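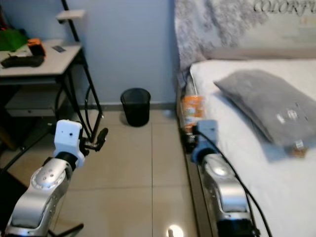

Jobs and Work > Machines at Work > Cleaning Rooms

A Robot Joins the Room Crew

Print this page | E-mail this page

Bellini rents out furnished rooms in Burkadthorpe. It has almost 300 of them. When one person moves out and another moves in, a worker has to get the room ready. That means picking up trash, mopping the floor, and making the bed. Small things end up in awkward places, like the plastic bottle standing between the bed and the floor tiles, where one of the robot's grippers has reached it. A gripper is a robot's hand. The robot has two arms with a gripper on each, so one can be busy at the bottle while the other is open and pointing somewhere else.

The robot is called Arik. It was built by a company named Stakis and started work at Bellini in September. Using machines to do jobs that people used to do by hand is called automation. You may have seen it at a car wash or a grocery store checkout.

What was the job like before?

A crew of 12 people did all of it. Each room took a lot of bending. Workers got down on their knees to reach under beds, and some of them had sore backs by the end of the week. Sveva Grasso has worked on the crew for years. "My knees hurt more than anything," she says. "I would get up and down all day."

What is hard for a robot?

Soft things are hard. A can or a block has the same shape each time you pick it up. A blanket doesn't. It folds, slides, and hides what is under it, and the robot has to look again every time it moves. Making up a bed is full of jobs like this. On this one there is a quilted mattress or topper, a long twisted bolster at the back, and yellow fabric with cartoon characters on it, all bunched up. The white gripper is pressing on a big cushion with a swirly black pattern. The black gripper seems to be holding something light gray that you can partly see through. 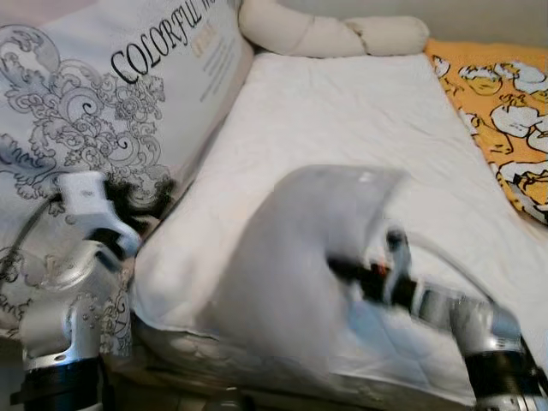 Robots are slower than people at this kind of work. Sveva can make a bed in a few minutes, and Arik takes much longer. A robot can also make mistakes. It might grab too little cloth, or let go too soon. When that happens a worker steps in, fixes the bed, and writes down what went wrong. The people at Stakis read the notes and change the robot's program.

What changed for the workers?

The crew still has 12 people, but they spend their days differently. Sveva now plans which rooms Arik goes to and checks them when it is done. She had to learn how to start the robot, stop it, and move it safely from room to room. On Tuesday mornings she teaches the others.

Some workers like the change. Others worry that there will be fewer jobs later on. People at many workplaces ask about this, and the answer is different from place to place. Bellini has told its crew that it will talk with them before it gets a second robot.

Words to know
Automation: using machines to do work that people did by hand
Gripper: the part of a robot arm that takes hold of things
Program: the instructions a robot follows

More in Machines at Work
Who Sorts the Mail?
How a Bakery Slices Bread
Milking Machines on the Farm
Why Robots Have Joints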